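3.2 Simulated Course and Student Tasks

The students in the project course worked in simulation for the first part of the term and moved to the physical robot only after their navigation code had passed a fixed set of checks. The course was run for 13 student teams. Each team received the same starter package, which contained a motion controller, a simple map server, and a wrapper around the Zorneo simulator. Teams were free to replace any part of the package except the wrapper, which also recorded the logs used in our analysis.

The task itself was a delivery run. A wheeled robot had to leave a start pose on a public sidewalk, follow the fronts of several buildings, find the correct entrance, and stop in front of it. The entrance was given to the robot as a pose on a coarse map. The map was wrong on purpose by a small offset, so a team that trusted it completely would stop in front of a wall or a window. To finish the run, the robot had to correct its estimate from its own camera.

We built 7 street blocks for the course. Six were given to the students in August, before the first lab session, and one was held back for the final evaluation. All of the blocks were assembled from the Mostano building set, with changes to sun angle and ground texture. We did not place pedestrians or cars in any of them. Earlier trials of the course had shown that teams spent most of their time on obstacle avoidance when moving agents were present, and the entrance search was then left unfinished.

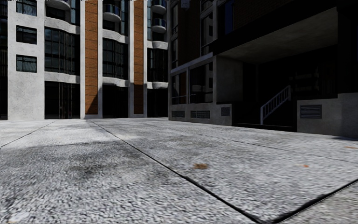
Figure 6. Camera view from one of the course blocks, rendered in Zorneo.

Entrance detection was the part of the task on which the teams differed most. The starter package had no detector, and the handout only said that an entrance should be confirmed from at least two robot poses before the robot was allowed to stop. Most teams began with a color and edge method that looked for tall dark regions touching the ground. On the block in Figure 6 this gave many false candidates. The ground-floor openings of the paler building are almost black, and so is the interior of the recess under the concrete overhang on the right, which was the goal for this block. Several teams then added a second cue. One used the white stair railing inside the recess, whose upright bars stand out well against the dark background. Another looked for the overhang itself and searched only below it. The railing cue was faster to compute but failed on blocks where the entrance had no stairs. The overhang cue held up better across blocks, although it needed more tuning.

Ground texture caused a second group of problems. The wrapper provided a drivable-area mask for the first two lab sessions and then withdrew it, so that teams had to produce their own. Methods based on a fixed brightness threshold often marked the slab joints and dark stains as obstacles, and the planner then sent the robot on long detours across open pavement. The teams that fitted a ground plane to the depth data did not have this problem. We had expected more teams to choose the depth approach from the start, but the depth exercise came late in the lab schedule, and we have moved it forward for the next offering.

Each team submitted one final version of its code, which we ran on the held-out block without further changes. A run was counted as complete if the robot stopped inside the goal region and facing the entrance. Runs that ended in a collision were counted as failures even when the robot was already inside the goal region. In total, 71 percent of the final runs were complete. Of the failed runs, the largest group consisted of robots that stopped early at a false candidate — usually a shaded opening or a large window at ground level. Collisions were rare.

Teams that passed the simulated evaluation continued with the Ireo platform in the campus courtyard. The code was transferred through the same wrapper, and only the camera calibration and the speed limits were changed. We discuss the courtyard runs in Section 4, together with the written reports in which the students compared their simulated and physical results. The grading sheet and the list of starter package files are given in the appendix.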